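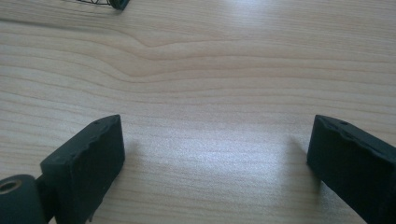
Hi all,

Sorry for the slow reply, I've been out on the bank most of the week and only caught up with the list last night.

> Does anyone know if the April match on Granden is still 21 pegs? Last
> year's sheet said 27 but I heard the far bank was out because of the
> reeds. Also, are we allowed bloodworm or is it still banned? First time
> fishing it so any tips on the roach would be great.

It's 21 this time, yes. The far bank is out until the reeds have been cut back, so the draw is car park side and the dam wall only. Draw is at 8 at the Ova cafe (get there early if you want a breakfast, the queue is awful) and we fish 10 till 3.

Bloodworm and joker are still banned, same as on Cara. Casters are fine, up to 2 pints, and you can take as much groundbait as you like. I'd go easy on it though - I balled it in hard last time and didn't get a bite for an hour.

For the roach I'd start at 11 metres with a light rig and feed little and often. Peg 16 is the one everybody wants, but I've had better days down by the dam if there's a bit of wind blowing in. Bring a long landing net handle if you draw there, it's a fair drop to the water.

Panganiban is a different set of rules altogether, so please don't go by the old sheet for that one. I'll post the new one when I've got it.

Oh, and keepnets need to be dry when you turn up, they do check!

Tight lines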